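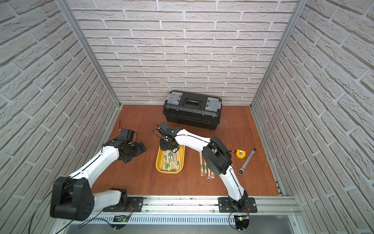

Will my old Jereo cartridges work on the new Baltima handheld?

Most of them will, as long as you pick up the little adapter that Stimier sells separately, and as long as you let the system update itself before you plug anything in.

2 min read

I had so many lovely emails about this after the last issue, so let me go a bit further (bear with me!). The adapter reads the cartridge and copies your save over to the 256 GB card, and after that you can leave the cartridge on the shelf – I still like having mine on the desk, but that's just me. There are 11 games that won't start yet, mostly the ones with the tilt controls, and Stimier says a fix for those is coming in August. My own favorite, Mazurek, runs beautifully, and it even kept my silly high score from years ago.

If yours gets stuck on the copy screen, hold the power button, let it restart and try again. Mine needed two goes.

Contact us | © 2021 The Handheld Letter | Back to top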